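스텔라넬 콘텐츠 스튜디오 방문기

7월 수요일 오후, 브랜드 콘텐츠 제작사 스텔라넬(Stellanel)의 공개 행사에 다녀왔다. 참가자는 30명이 넘었고 두 조로 나뉘어 이동했다. 우리 조의 안내는 편성 담당 메리엠 슬라위가 맡았다.

첫 순서는 편집실이었다. 이 회사는 생활 분야 단편 영상을 제작해 자체 채널과 구독 서비스 파돈(Padon)에 동시 공급한다. 원본은 한 번만 편집하고, 가로형과 세로형 출력은 템플릿에서 분기한다. 자막은 별도 트랙으로 관리하므로 언어를 추가해도 영상을 다시 렌더링하지 않는다. 현재 보관 중인 템플릿은 96종이다.

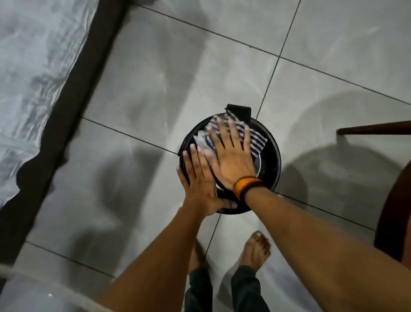
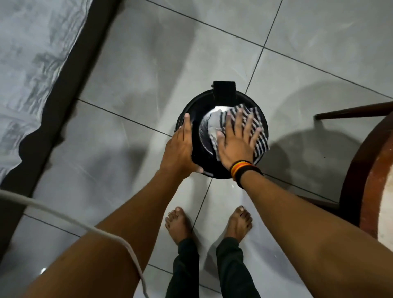
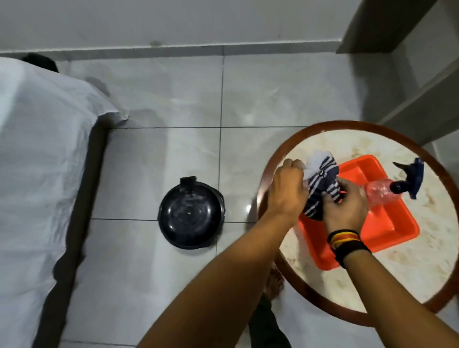

검은 통과 줄무늬 천(첫 번째, 두 번째), 흰 시트가 덮인 침대 쪽(세 번째)

이어서 도아 타지가 뉴스레터 운영을 설명했다. 발송은 주 3회이며, 제목은 두 가지 안을 일부 구독자에게 먼저 보낸 뒤 결정한다. 판단 지표는 열람률이 아니라 본문 링크 클릭률이다. 메일 앱의 자동 이미지 로딩 때문에 열람 수치가 부풀려진다는 설명이었다. 광고주용 보고서에서도 열람률은 참고 항목으로 내려갔다.

질의응답에서는 광고 표기 기준이 주로 다뤄졌다. 협찬 영상은 시작 화면과 설명란 양쪽에 표기하고, 재편집본에도 같은 규칙을 적용한다고 한다. 외부 매체에 제공한 클립의 표기 누락을 어떻게 확인하는지 물었으나, 수동 점검 중이라는 답만 들었다. 점검 주기는 공개하지 않았다.

녹음실은 사용 중이어서 들어가지 못했다. 발표 자료는 참가 신청 때 적은 주소로 발송된다.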